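# Comparing two grippers on a one-handed bucket carry

Last revised January 9, 2018

This page covers the carry test we use to choose between two end effectors on a walking robot. It assumes the arm is already calibrated and the robot can walk unloaded. The test takes an afternoon per gripper, mounting included.

The grippers compared are the Gagnon, a two-stage parallel gripper with rubber pads, and the Gumska, an underactuated hand with a curved palm. Both bolt to the same wrist flange. The commands are for the Plutbridge controller; on other controllers the parameter names will differ but the procedure holds.

## What you need

- A plastic bucket with a bail handle
- Dry sand and a kitchen scale
- Tape for start and stop marks
- One fixed camera with a view of the wrist and both feet
- A second person on the stop button

Do not use water as ballast. Sloshing adds a load that varies from run to run, and a spill ends the session.

## 1. Route the cables

Any cable that reaches the robot will pull on it. Hang the upper tether from a point near the ceiling and leave enough slack that it never goes taut at the far mark. Lay the floor cable on the side away from the loaded arm. Walk the robot the full distance without the bucket and watch the yaw estimate. If it drifts toward the cable hook, add slack and repeat.

## 2. Mount the gripper and set the tool mass

Torque the flange bolts in a cross pattern. Enter the tool mass before powering the arm:

 arm.tool.mass_g = 700
 arm.tool.com_offset = measured

The 700 g value is for the Gumska with its wrist adapter. The Gagnon is 340 g lighter. Leaving the old value in place after a swap is the most common mistake on this test. The arm sags or floats by a few degrees at the elbow, and the results look like a grip problem.

Zero the wrist force sensor with the gripper open and the forearm hanging straight down. Zero it again after every swap.

## 3. Set the grasp

Place the bucket on a stand so the handle can be reached without bending the waist. Bring the gripper in perpendicular to the handle, close at low force, then raise the force in steps until the handle stops rotating in the grip when you nudge the bucket by hand. Record that value as the holding force.

With the Gagnon, the handle should sit in the inner half of the pads. At the tips it will roll. With the Gumska, let the handle settle against the palm before the fingers wrap. Closing early traps it between the fingertips, and the hand reports a good grasp when there isn't one.

## 4. Walk the loaded runs

Start with an empty bucket and do 8 runs. Add sand, weigh the bucket, and do 8 more. Keep the gait settings fixed for the whole set. For each run log:

1. Holding force at start and stop
2. Peak lateral force at the wrist
3. Handle position in the grip at the stop mark
4. Any contact between bucket and leg

Item 4 matters more than it seems. The bucket swings at a rate set by its hanging length, and if that rate is close to the step rate the swing builds. Changing the elbow angle slightly is usually enough to clear the legs. Use the same angle for both grippers – otherwise the comparison is worthless.

## 5. Read the results

Compare slip first, then wrist force. A stiff grasp scores well on slip but passes more of the swing into the wrist. A compliant one does the opposite. In our Gultside runs the Gagnon held the handle in place and showed lateral peaks nearly twice those of the Gumska. The Gumska let the handle creep toward the fingertips under load but never dropped it.

For short carries with a light bucket, either will do. For repeated carries we fit the Gumska and re-grasp at each stop. For anything with a thin wire handle we fit the Gagnon, as the Gumska's fingers do not close far enough to hold wire.

## Known problems

**Gripper opens on fault.** The default fault action releases the hand. Set it to hold before the first loaded run.

**Force reading jumps at heel strike.** Apply the low-pass filter in the log viewer, and leave the live signal unfiltered. The slip detector needs it.

**Error 1989 on closing.** Motor current limit. Check that nothing is caught in the finger linkage before raising the limit.

Send corrections to Jocelyn Penner.
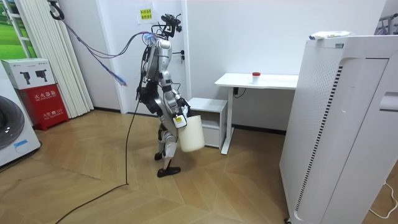
*Carry test: bucket held by the handle, tether and floor cable attached.*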